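Brarine Tabletop Arm Kit: Your Questions

Last updated 11 May 2024 by Loubna Helmy

Most of these come out of our inbox and the Polton workshop nights. If yours is missing, write to us and it'll probably end up on this page.

What comes in the box?

The arm (already assembled up to the wrist), the table clamp, a power supply, a small wrist camera with its cable, one pair of Distent fingers, a hex key set and a printed quick start. You supply the computer and the table. The Zuccaro software is a free download, and the link is printed inside the lid.

Do I need to know how to code?

No! You can get a surprising amount done by guiding the arm through a motion by hand, saving it and playing it back. Once you want the arm to react to what the camera sees you'll be writing some Python, but the starter scripts are short and full of comments, and plenty of people learned by changing one number and seeing what happened. (I did.)

How long does setup take?

An evening if you take your time. The clamp and power are quick. Calibration is the part people get stuck on, so do it in good light and don't skip the second pass, even when the first one looks fine.

What can it pick up?

Plastic cups, blocks, balled-up socks, tape rolls, small fruit, marker pens, paper that's been scrunched up. The rated load at full reach is 200 grams, and you can go a bit heavier close to the base, though the wrist motor will get warm and you'll hear it complain. Flat things lying on a flat table are hard. Coins and playing cards are miserable and I'd leave them for much later.

Why are the fingers ribbed?

They're meant to flex. When the fingers close on something round, the inner face bends and wraps a little way around it, and the ribs keep the finger from folding sideways. You get a decent hold on a tapered tumbler without having to tune the grip force to death. I still love watching it happen, after I don't know how many hundred cups.

Can I print my own fingers?

Please do. The files are on the download page along with the mounting plate, and people have come up with some great variations: longer ones, stubby ones, a hooked pair for mug handles. Use a flexible filament. Stiff plastic will fit the mount, but the ribs crack at the base pretty quickly. Any colour works, though I'd steer clear of white if your table is white, as you'll have a harder time picking out the fingertips on camera.

Where does the camera go?

On the wrist, looking out past the fingers. It takes a little getting used to. Near things look huge, far things look tiny, and tall objects often run out of the top of the view when the arm is low. If your script needs to see a whole cup, raise the wrist first and look down, then go in.

Is there a second camera?

You can plug one in. Zuccaro handles up to 2 at once, and a fixed one off to the side is handy for debugging. Any ordinary webcam will do.

What's a good first project?

Cup sorting. Get a few plastic tumblers in different colours, stand them on a plain surface and have the arm pick a colour you name. You'll touch everything that matters: seeing, reaching, gripping, letting go. After that try stacking them, which sounds like the same job and really isn't.

My arm knocks over the cup beside the one it's reaching for. Help?

Very common. Open fingers are wide, wider than people picture, and when cups stand close together the outside of one finger clips the neighbour on the way in. Try the following, in this order:

Set the opening in Zuccaro to a bit more than the cup's width. The default is fully open.
Change the approach angle so the fingers straddle the cup from its free side.
Take the nearest cup first and work toward the back.

The last one fixes it more often than you'd think.

How long do the fingers last?

Our demo pair at Polton has been on since October and has plenty of life left. Look along the bottom of the ribs now and then for pale stress lines. Replacements come in packs of 3, so you always have a spare.

Is it loud?

A soft whir. It's fine in a shared room, though the homing routine makes a clunk that startles the cat in our house every single time.

Is it safe for kids?

With an adult there, yes. It's slow at the default speed and stops when it meets resistance. Long hair should be tied back, and the power switch should stay within reach of whoever is in charge. The speed limit can be locked in the settings menu, and for classrooms I'd lock it.

Any downsides I should know about?

A few! The camera cable is too short for tall setups. Dim rooms make colour detection wobbly, pinks and greys especially. The reach is 600 millimetres, and the last stretch of it is noticeably shakier than the rest, so put your work area closer than you first want to. And the quick start has a mistake on the clamp page: the washer goes under the knob. A corrected sheet is on the download page.

How should I lay out the table for cup sorting?

Plain, matte and light is best. Clear away the clutter, or leave a bit of it once things are working if you want to test whether your script gets distracted. Start with the fingers well back from the cups and nothing between them.
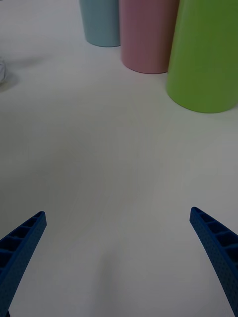
From there, have the script pick its cup and move only halfway, then look again before it closes the rest of the distance. The second look corrects most of the error from the first, and it costs you barely any time. The sample script called two_looks does exactly this, and you're welcome to pull it apart.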